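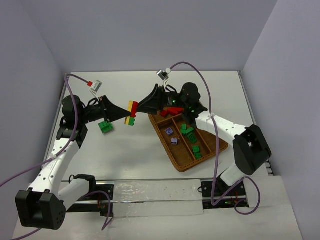 Both arms on the toy bricks, right cable hanging in front of the tray

Right arm camera drops out mid-run, left one is fine
Tzu-hsuan Liu
January 2022

I've got two small arms putting toy bricks together, each with a little camera over the gripper. The right camera keeps freezing for a second or so, then the arm stops with a timeout and the left one just stays there gripping its side. It happens after around 60 cycles, mostly when the right wrist turns to reach the tray. I already swapped the USB port and set the timeout to 300 ms. Any ideas? I really don't want it letting go of things at random!

Grikonik
I'd look at the purple cable on the right before touching any more settings. It's tied near the inner end of the white link and then hangs almost straight down, so the plug on the camera may be taking the pull every time the wrist rolls. Power off, leave a bit more slack at the wrist and add a second tie farther along the link. Then move the joint by hand through its full range - if the cable goes tight anywhere, there's your problem. I'd get that loop away from the front too, mine snagged on a base mount in May.

Dzene
had this, new cable fixed it

Okeck
Raising the timeout just hides it. Make both arms hold still when either camera drops, and keep your hands out until you've cut the power.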